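Kapitel 4: Die Vorführung am Tag der offenen Tür

Stand: 30. Januar 2018. Wer noch die ältere Fassung im Ordner hat, bitte rausnehmen, da stimmt die Reihenfolge beim Einschalten nicht mehr.

Kapitel 1 bis 3 (Aufbau, Verkabelung, Grundstellung) setze ich hier voraus. Ihr müsst die nicht auswendig können, aber ihr solltet den Arm wenigstens einmal selbst hochgefahren haben, bevor ihr ihn vor Publikum hochfahrt. Ich habe das beim ersten Mal anders gemacht und stand dann vor einer Schulklasse und habe den Hauptschalter gesucht. Muss nicht sein!

4.1 Was wir zeigen

Wir zeigen am Stand Machala, und zwar immer dasselbe Programm: Korb und Ball. Der Arm fährt an den Korb heran, greift ihn am Rand, versetzt ihn ein Stück, und danach kommt der Ball dran und wandert in den Korb. Das klingt nach wenig, und für Leute vom Fach ist es auch wenig, aber die Besucher bleiben dabei stehen, und zwar länger als bei der Palettierzelle von Trelance, die wir vor zwei Jahren hatten (die war viel schneller, und man hat eigentlich nichts gesehen).

Ein Durchgang besteht aus 3 Abschnitten, die im Bedienfeld auch so heißen: KORB, BALL, RUHE. Ihr könnt nach jedem Abschnitt anhalten und reden. Mitten im Abschnitt bitte nicht, dazu gleich mehr.

4.2 Tisch herrichten

1. Tischplatte abwischen, trocken nachreiben. Auf der weißen Platte sieht man jeden Fingerabdruck, und die Kamera sieht ihn leider auch.

2. Korb auf die Platte stellen, schräg zur Tischkante. Die genaue Lage ist egal, die Erkennung sucht ihn selbst. Nur leer muss er sein.

3. Ball neben den Korb legen, mit etwas Abstand, damit der Greifer auf beiden Seiten Platz hat. Eine Handbreit reicht.

4. Alles andere vom Tisch nehmen. Kaffeebecher, Namensschilder, die Flyer von Clinevia, wirklich alles. Flyer kommen auf den Stehtisch am Eingang.

5. Licht prüfen. Wenn die Nachmittagssonne durchs Tor kommt, den Vorhang halb zuziehen. Ganz zu ist zu dunkel, da sehen die Leute in der zweiten Reihe nichts mehr.

Hinweis: Bitte nur den dunklen Flechtkorb verwenden. Otis Mahmoud hatte im März einen hellen mitgebracht, der war hübscher, aber auf der weißen Platte hat Pikach ihn nur bei jedem zweiten Anlauf gefunden. Wer gern einen anderen Korb hätte, muss ihn vorher neu anlernen (Kapitel 7), und das dauert einen halben Vormittag.

4.3 Einschalten und Probelauf

1. Not-Halt entriegeln. Drehen, nicht ziehen.

2. Hauptschalter an der Rückseite des Schaltkastens auf EIN.

3. Warten, bis das Bedienfeld die Anmeldung zeigt. Da passiert eine ganze Weile gar nichts, das ist normal. Nicht noch mal aus- und einschalten, sonst fängt er von vorne an und ihr auch.

4. Anmelden mit dem Kürzel VORF und dem Code 924. Mit dem Kürzel kommt man nur an die Vorführprogramme, ihr könnt also nichts verstellen. (Ja, ich weiß, dass der Code auf dem Zettel am Schaltkasten steht. Den Zettel bitte abnehmen, bevor die Türen aufgehen.)

5. Bremsen lösen über die Taste FREIGABE. Es klackt ein paarmal, auch das ist normal. Sagt es ruhig laut, wenn schon Leute danebenstehen, die erschrecken sonst.

6. Programm 43 aufrufen und einmal komplett im Schleichgang durchlaufen lassen. Kein Publikum, keine Hände am Tisch.

Achtung: Der Probelauf im Schleichgang ist Pflicht, auch wenn der Arm gestern noch lief und heute niemand dran war. Über Nacht wird in der Halle geputzt und dabei wird auch mal der Tisch verschoben.

4.4 Der Abschnitt KORB

Für mich ist das der schönste Teil, und ich würde mir hier Zeit nehmen. Der Greifer ist lang und schmal und fährt mit der Spitze in den Korb hinein bis an die hintere Wand. Von dort aus nimmt er den Rand. Die meisten Besucher erwarten, dass er von oben zupackt wie auf dem Rummelplatz, und wundern sich erst mal, was er da drinnen will.

1. Geschwindigkeit auf Stufe 2 stellen. Schneller geht, sieht aber hektisch aus, und man kommt mit dem Erklären nicht hinterher.

2. Taste START drücken, Hand danach am Zustimmtaster lassen.

3. Anfahrt abwarten. Solange der Ring am Handgelenk grün leuchtet, ist alles in Ordnung und ihr könnt reden. 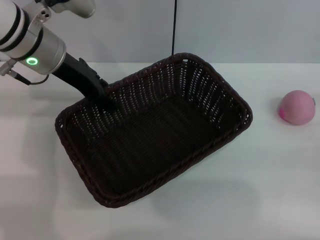

4. Während der Greifer sich am Rand ausrichtet, kurz still sein. Klingt komisch, hilft aber ungemein, die Leute schauen dann nämlich wirklich hin und nicht zu euch.

5. Wenn der Korb versetzt ist und der Arm zurückfährt, hält das Programm von allein an. Guter Moment für Fragen.

Wechselt der Ring auf Gelb, hat der Arm einen Widerstand gespürt, mit dem er nicht gerechnet hat. Meistens hängt die Spitze im Geflecht. Dann bitte nicht am Korb ziehen! Taste ZURÜCK gedrückt halten, bis der Greifer frei ist, Korb ein wenig drehen, noch mal starten. Bei Rot ist der Durchgang zu Ende, und ihr ruft Shuzhen Dong. Ihre Nummer klebt innen in der Tür vom Schaltkasten.

Hinweis: Achtet auf die Kabel. Am Arm läuft eins in einer Schlaufe außen entlang, und diese Schlaufe braucht er, wenn sich das Handgelenk dreht. Auf keinen Fall mit Kabelbinder festzurren, auch wenn es ordentlicher aussähe. Das haben wir hinter uns.

4.5 Der Abschnitt BALL

Der Ball ist weich, und der Greifer drückt nur ganz leicht zu. Hier fragen Kinder immer, ob er auch ein rohes Ei kann. Kann er, steht aber nicht im Programm, und ich möchte bitte auch keine spontanen Versuche auf meiner sauberen Platte.

1. Prüfen, ob der Ball noch liegt, wo er soll. Er rollt gern ein Stück, wenn jemand gegen den Tisch kommt.

2. START.

3. Greift der Arm daneben, fährt er einmal zurück und sucht neu. Das macht er selbst, ihr müsst nichts drücken. Ich sage dann immer »er hat noch einen Versuch«, und die halbe Halle drückt ihm die Daumen.

4. Nach dem Ablegen Ball mit der Hand aus dem Korb holen, aber erst wenn der Arm in RUHE steht und das Bedienfeld HAND FREI anzeigt.

Achtung: Kinder wollen den Ball selbst zurücklegen. Das dürfen sie, und das sollen sie auch, es ist für viele das Beste am ganzen Besuch. Aber immer nur ein Kind, immer von vorne, und ihr nehmt vorher die Hand vom Zustimmtaster und sagt das auch laut.

4.6 Fragen, die garantiert kommen

Kostet der viel? Verweist an Wendell Oyelaran am Infotresen. Ich nenne am Stand keine Preise mehr, weil ich einmal einen falschen genannt habe und der dann in der Zeitung stand.

Sieht der mich? Er sieht den Tisch und was darauf ist. Gesichter wertet er nicht aus, und gespeichert wird bei der Vorführung auch nichts.

Lernt der das von allein? Teils. Den Korb haben wir ihm gezeigt, viele Male und aus allen Richtungen. Wohin genau er greift, entscheidet dann Pikach bei jedem Durchgang neu. Deshalb sieht auch kein Durchgang ganz gleich aus, und das dürft ihr ruhig dazusagen, gerade wenn einer mal etwas umständlich gerät.

Nimmt der jemandem die Arbeit weg? Da gibt es keine fertige Antwort von mir. Redet ehrlich mit den Leuten und sagt, was ihr selbst darüber denkt. Auswendig gelernte Sätze merken sie sofort.

4.7 Pausen und Ablösung

Spätestens nach einer Stunde ablösen lassen. Man merkt selbst gar nicht, wie müde man vom Aufpassen wird, und der Zustimmtaster geht auf Dauer ganz schön in die Finger. Die Einteilung hängt Darnell Achterberg morgens aus.

1. Laufenden Abschnitt zu Ende fahren.

2. Arm in RUHE, Bremsen zu, Bedienfeld sperren.

3. Übergabe am Stand, mit Worten: Was lief, was hing, war der Ring mal gelb. Bitte auch dann, wenn nichts war.

Ohne Bediener am Stand bleibt das Bedienfeld gesperrt, auch für zwei Minuten Kaffeeholen.

4.8 Abschalten am Abend

1. Programm beenden, Arm in Transportstellung fahren (Taste PARKEN, gedrückt halten, bis er steht).

2. Abmelden.

3. Hauptschalter auf AUS, Not-Halt drücken.

4. Korb und Ball in die graue Kiste unter dem Tisch. Der Ball bitte nach oben, sonst hat er am nächsten Morgen eine Delle.

5. Eintrag ins Standbuch mit Kürzel. Fehler mit Ringfarbe und Abschnitt notieren, also zum Beispiel »gelb, KORB, Spitze im Geflecht«. Mit »hat gesponnen« kann Shuzhen nichts anfangen.

Weiter mit Kapitel 5: Abbau und Transport.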